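Windgate House Tenants' Kitchen Group
Minutes of the meeting held on May 1, 2020, by telephone, starting at 4:00 in the afternoon

On the call: Kavitha Annamalai (chair), Sandro Sartori, Harish Pinto, Somtochukwu Olatunji, Vignesh Kotian (minutes)
Apologies: none received

1. Minutes of the previous meeting
The minutes were read and accepted with one correction. Under item 4 the word "kettle" should be "water heater". Vignesh has changed it in the shared copy.

2. Use of the kitchen
Kavitha informed the group that the building office permits one person at a time in the kitchen until further notice. The door stays open during the day. Harish asked if it is possible to have a booking list. The group discussed this and did not find it necessary at the moment, as very few tenants are coming in. It will be discussed again in July.
Sandro reminded that the dish cloths were removed and should not be brought back from home. Paper towels are on the counter next to the sink.

3. Mugs
The 34 shared mugs are washed and locked in the lower cabinet. Somtochukwu keeps the key. Two tenants wrote to ask if they may bring their own mug. Agreed: yes, if the mug goes home with them the same day.

4. Money
Sandro reported a balance of 1,019 dollars in the kitchen account. The last payment was 81 dollars to Cerkau for coffee and tea. The invoice from Mathew for the repair of the water heater did not arrive yet. Sandro will call them.
Harish asked whether tenants who are working from home should pay the monthly share. There were different opinions. Kavitha thinks that the share should be paused for them, Sandro is worried about the balance. It was decided that Sandro writes a short proposal and sends it to all before the next meeting.

5. Refrigerator
Somtochukwu emptied the refrigerator and cleaned the shelves. Food without a name was thrown away. One glass container with a green lid is waiting for its owner on the window side of the counter. The freezer part needs to be defrosted and Harish offered to do it. He will send a message the day before, so that people can take their things.

6. Paper cups
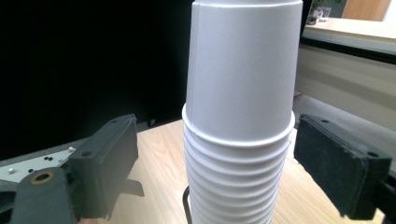
Paper cups replace the mugs for the time being, and the group talked about how they should be kept. Kavitha would like them in the closed cabinet. Harish prefers them on the counter, where a visitor finds them without opening doors. He said the tall stack of white cups is a good model for us: the cups are nested one in the other and the top one is turned upside down, with the rim facing downward. Somtochukwu agreed with the cup on top but asked that the stack be kept lower than this. Agreed: cups stay on the counter in a low stack, the top cup upside down, and the rest of the supply in the cabinet.
Vignesh asked if we should order lids also. Evel offers cups and lids together, but the group does not want lids now. Sandro will order 3 more packs of cups, white, same size as before.

7. Other matters
The light above the sink is flickering. Kavitha will report it to the building office.
The recycling bin for paper is full on most mornings. Harish will ask for a second one.

Tasks
Sandro: call Mathew, write the proposal on the monthly share, order cups
Harish: defrost the freezer, ask for second bin
Kavitha: report the light
Somtochukwu: keep the mug key, move the spare cups to the cabinet
Vignesh: send these minutes, write the note about own mugs for the kitchen door

The next meeting will be by telephone again. Kavitha will send the day and the number.
The call ended at 4:50.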